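How to test whether a robot can tidy a table

Tidying a table is a good chore to judge a household robot by. It needs no water, no heat and no special tools. Anyone can set it up, and anyone can see at the end whether it was done. It is also harder for a machine than it sounds, and the places where it goes wrong tell you a lot about what else the machine can and can't do.

These instructions are for people who have a two-armed robot on loan or on trial and want a fair answer to a plain question: could this thing clear up after someone? They also work for a single arm on a stand, with fewer objects. You don't need to be able to program. You do need somebody from the supplier, or somebody trained by them, at the stop button.

What you need

A table the robot can reach across without leaning on it.
A cloth, pegged or weighted so that it can't be dragged off.
A tray, box or desk organiser with open compartments.
Between six and ten ordinary objects.
A stopwatch, paper and a pen.
A plain screen or wall behind the table, if you can manage it.

Allow a morning. Setting up takes longer than the runs do.

Step 1. Choose the objects

Pick things that differ in the way they need to be held. A tin or tumbler is round and rolls. A flat box gives the fingers very little to get under. A snack bag changes shape when it is squeezed. A stapler is small and awkwardly shaped, and it has to be picked up from the right side. Marker pens are thin.

Don't use anything made of glass, anything sharp or anything open with liquid in it. Leave out your own phone. Elin Samuel, who wrote the first version of this test for our workshop group, used a full bag of flour once and has asked that it be mentioned.

Step 2. Lay the table

Put the organiser to one side and the loose objects on the rest of the table, with a hand's width between them for the first set of runs. Stand some things up and lay others down. A tin on its side is a different job from a tin on its end, so decide which it is and write it down.

A cloth printed with a grid is worth having. You can note where each object sits by counting squares and put it back in the same place for the next run. If every run starts from a slightly different layout, you can't compare them. 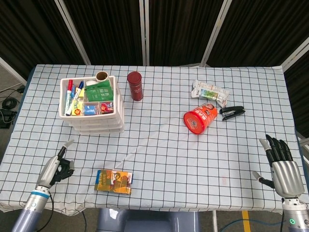

A table laid on a grid cloth, with the organiser on the left and the tin on its side next to the stapler.

Fill some of the compartments before you start. An empty organiser is too easy. In a real kitchen or office the drawer already has things in it, and the robot has to find the gap or make one.

Step 3. Decide what counts as done

Write this down before the first run, where everyone can see it. We use the following rules.

An object counts as tidied if it is inside the organiser, or standing in its agreed place on the table, and stays there after the hand lets go. It does not count if it falls out again within ten seconds. Knocking something else over loses the point. If a person touches an object, that object scores nothing for that run.

Agree a time limit too. We allow 7 minutes for the whole table. A person does the same job in well under one, so this is generous.

Step 4. Find out who is driving

Ask the supplier directly whether the robot is working by itself or being steered by a person, and write the answer at the top of the sheet. Many of the tidy-up videos people send each other are steered from start to finish. There is nothing wrong with that, and it does show what the hands are able to do. It doesn't tell you whether the machine could do the chore while you were out.

If both ways are on offer, do both and keep the scores apart. A robot that does well when steered and badly alone has decent hands and poor judgement. A robot that does badly both ways probably has the wrong hands for the job.

Step 5. Run it

Reset the table, clear people out of reach, call the start and begin timing. Do at least five runs with the same layout. Then move the objects closer together, so that some of them touch, and do five more.

Keep quiet while it works. It is surprisingly hard not to shout advice at it. For every object, note one of four things: tidied, dropped, missed or not tried. "Not tried" matters, and it is often left off. A robot that skips the flat box each time has a gap that a simple pass rate will hide.

Step 6. Read the results

Our group has now logged 1156 single attempts, where one attempt is one object in one run. They were made on machines from two makers, Mirneo and Helter, working alone with no one steering. With the objects spaced out, 64 per cent ended up where they should. With the objects touching, it was 43 per cent.

The round, firm things did best, even lying down, as long as the hand came at them from above. Bags were fair. Flat boxes were poor on both machines, and most of the successes came from sliding the box to the edge of the table and gripping it there. The stapler was picked up often enough but was usually put back at an angle that left it sticking out of its compartment.

Yours may come out differently. The cloth makes a difference, and so does the light. We had a bad set of runs in September with low sun coming across the table, and a better set once the blind was down.

Common problems

The cloth moves. Fingers catch on a fold and pull. Smooth the top flat and peg it under the edge.

The organiser slides. Put a strip of non-slip matting under it. Some people say this is cheating. We think most households could manage a strip of matting, but note on the sheet that you used it.

The hand blocks the view. If the robot's cameras are in its head, the hands can hide small things just as they are about to be picked up. Move the object further back and try again to see if that is the cause.

It stops and does nothing. Give it thirty seconds, then score the rest of the table as not tried.

So can they do it yet?

On a table laid out with some care, a good part of the time. On a table as people leave it, less than half, going by our numbers. That is some way short of a machine you could leave to clear up, and the slow pace matters less than the dropped and forgotten things, which somebody still has to come and deal with.

Shop-floor work is a bit further on. The same few parts arrive the same way up all day, and a bench can be built to suit the machine. If your interest is in packing or sorting, run this test with your own parts in place of the household objects and use a proper parts bin as the organiser. Steps 3 to 5 stay the same.

Keep the score sheets. Suppliers send updates, and the only way to know whether an update helped is to lay the same table again, square for square, and run it.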